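About Killeck Miniatures

Killeck Miniatures is a small workshop which makes resin bases, terrain pieces and a few ranges of figures for tabletop games. We are two owners, Emília Machala and Tatiana Malý, and we work with five other people, so we are seven in total. Everything that is sold under our name is sculpted, cast and packed by us.

How we started

Emília began to cast bases for her own dwarf army, as the ones in the shops were always too flat for her taste. Players from the local club asked for the same bases, then players from other clubs. Tatiana was at that time painting armies for customers and she had a long waiting list. She ordered one set of the bases, found an air bubble in almost every second piece, and wrote a rather strict letter. Emília answered it with a new set and an invitation to visit. They have worked together from that April.

The first product with a real name was Prunus, a set of bases with fallen orchard trees and broken fences. It is still in our catalog and it is still the one we are asked for most often. The molds were made new several times, but the trees are the same.

What we make

Our catalog has now over 60 products. The largest range is Wosora, a river kingdom with its own soldiers, boatmen and swamp creatures. All Wosora figures are in 28 mm scale and come with a separate head, so you can turn it before you glue. The Lytvynenko range is smaller and it is only terrain: village wells, low walls, a chapel, a mill in four parts. It is made for skirmish games on a small table, and many people buy it also for dioramas.

We do not write rules. Our figures can be used with the system you like, and we are happy when you tell us which one it was.

Painting service and lessons

Tatiana still paints for customers, but only a limited number of pieces each season. The list opens in spring and in autumn. Please write to her before you send any figures — parcels without a message are difficult for us to match with a person.

She also leads a painting evening for beginners in our workshop. We teach how to thin the paint, how to make a simple wash and how to clean up a face when the eyes went wrong. Brushes, paint and one Wosora boatman are included in the price. You may bring your own lamp if you are used to it, and you may certainly bring your own half-finished army.

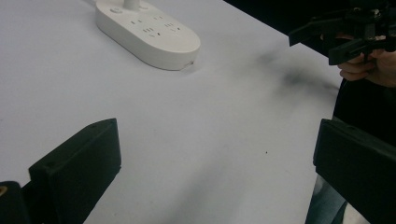 Orders and broken parts

We ship on working days. Resin is a fragile material, and a spear or a thin branch can break on the way. In this case send us a photo and the name of the part, and we will cast it again for free. Small bends are normal and you can correct them in hot water.

Shops that want to carry our ranges can ask Emília for the trade list. For all other questions please use the contact form. We read messages in English, Slovak and Czech, and we try to answer within two working days.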